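Craft bench notebook - February, started 9:40 am

Burlap again. Second roll from Ververidis came in and it is NOT the same as the first. Same item number, same price, weave is looser and it sheds like a dog. Swept the bench twice before lunch. If we're making the spring door wreaths out of this the loops have to be fatter or the wire shows through.

Want to get the wreath base method settled today so Leonidas can write up the instruction sheet. He's been asking.

Where we left off: bubble method (pull a loop up between the wires, twist, move over, pull the next) looks the fullest but eats ribbon. Ruffle method (thread the whole strip on wire and scrunch) is faster, uses less, goes flat after hanging. The old sample on the back of the stockroom door has gone very flat. Sad pancake.

Base A - bubble, wire form, new roll. Three loops per section, twist, three loops, twist. Hands hurt. Looks good from the front. From the side you can see the form at the bottom left where I got lazy and did two loops. Redo that bit.

Base B - ruffle, wire form, new roll. Wire pulled right through the weave in two places becuase of how open it is. Would've been fine with the old roll. Restarted with the wire woven closer in from the edge, held OK.

Base C - bubble, but with the strip folded lengthwise first. Slow. Stiff. Doesn't shed nearly as much with the raw edges inside, so that's something. Loops stand up on their own without fluffing. Like this one best so far but it takes twice the fiddling and I'm not sure a beginner would put up with it. Leonidas tried a section and said a word I won't write in the notebook.

11:15 - ran out of the thin floral wire. Pipe cleaners instead for the ties. Prefer them really, they grip. Put on the order list: brown pipe cleaners, big bag, 1000 if they still sell it that way. We go through them.

Attachments next. The whole point of the plain base is you leave it up all year and swap the flower and bow. So the swap has to be easy and it has to not wreck the burlap.

Tried so far:
Safety pin through the back of the flower - works, snags on the way out, left a hole in the weave after a few swaps. No.
Hot glue - obviously not removable. Only for the pin backs.
Pipe cleaner tail on the flower, poke through, twist behind - good. Cheap. Tails go bald and bendy over time but you just replace them.
Mini clothespin glued to the flower back - very good on base C, slips on A where the loops are soft.
Magnets - forget it. Went sliding down the front as soon as I let go of the door.

Going with the pipe cleaner tail for the sheet and mention the clothespin as an option.

Lunch. Came back, somebody had moved my scissors, found them under the felt.

Flowers: want one that isn't burlap on burlap. Felt is fine but everybody's done felt. Going through the fabric bin for something with a bit of body to it that frays softly at the edge. Need it to hold a rolled rose without collapsing. Gray would be nice with the natural color and goes with any bow. 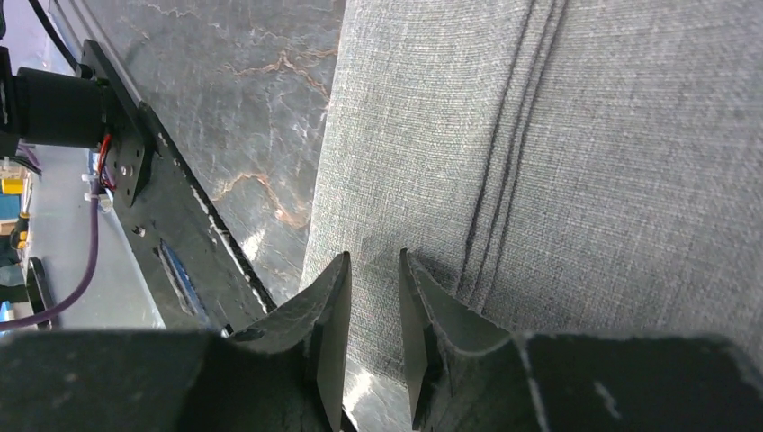

Heathered gray, woven. Possible for the roses.

Cut a strip on the straight and one on the bias. Bias one rolls much better, the petals sort of turn over by themselves. Straight one fights. Wrote BIAS on the pattern card in capitals, underlined.

Rolled rose, notes for the sheet:
Tear dont cut, if the fabric will let you. Edge looks nicer.
Fold strip in half the long way, fold on top.
Roll tight for the middle, few turns, dot of glue.
Then twist the strip away from you as you wrap, glue every half turn or so.
Tuck the tail under, glue a felt circle on the back with the pipe cleaner already through it. ALREADY THROUGH IT. I forgot on the first one and had to peel the thing off.

First rose came out like a cabbage. Second one better. Third one I'd put on my own door.

Tried the same with the Fladen linen scraps from the fall. Too limp, the middle sinks. Could stiffen with watered down white glue but then it's a whole other drying step and the sheet is already long. Skip.

2:30 - bows. Wired ribbon from Latonier, the wide one. Lovely to work with, pricey. The holiday version is the part people will actually make over and over so I want the bow dead simple. Not doing the florist's bow with all the loops, half the class gave up on that last time. Flat bow: two loops, two tails, pinch, pipe cleaner, fluff. A strip over the middle to hide the pinch. Done. Dovetail the ends.

Spring bow - green check. Good.
Summer - blue stripe, looks a bit like a boat. Fine.
Fall - have orange plaid left but not much, will check the back shelf.
Christmas - red velvet, heavy, drags the loops down on A. OK on C. Another vote for C.

Counted up the ribbon labels for the kits while the glue gun heated: 791 printed, need 500 for the first batch, so no reprint. Good, the printer is being a pain.

Hanger question. Leonidas wants a ribbon loop at the top, says it looks finished. I want plain wire, hidden. Ribbon stretches when the door gets sun on it and then the wreath hangs crooked and low. We didn't agree. Making one of each and putting them both on the side door for a couple weeks, see which one annoys us more.

3:50 - shedding, back to that. Ideas:
Shake the strips outside before handing out. Cheap and easy, do this regardless.
Spray the back with the Waltitden fabric stiffener. Tried on a scrap. Helps some, smells, leaves a shine if you get too close. Hold the can well back. Not putting it in the sheet til I've seen it on a whole base.
Go back to the old roll. Emailed Ververidis to ask if they can match it, sent them a snip of each taped to a card so they can't tell me it's the same stuff.

Kit contents as of now, for whoever packs:
wire form
burlap strips, rolled, banded
pipe cleaners, 20 per kit (was 15, people break them)
one bias strip for the rose, color TBD
felt circle
instruction sheet, when it exists

Ribbon sold separate. People want to pick thier own anyway.

Decision on base: C for the sample wreath and the display, A for the class. Write in the sheet that folding is optional and looks better. Leonidas can do the drawings, mine all look like lungs.

To do next:
redo bottom left of A
one more gray rose, timed, to see if it fits in the class
check orange plaid
order pipe cleaners and the thin wire
glue sticks!! down to the last few
ask about the hole in the stockroom screen, unrelated but it's driving me nuts

4:45 - hung A and C side by side on the front door with the green check on both. Went out to the parking lot to look. Can't tell them apart from there. Up close C wins. Left them up overnight, door side light on.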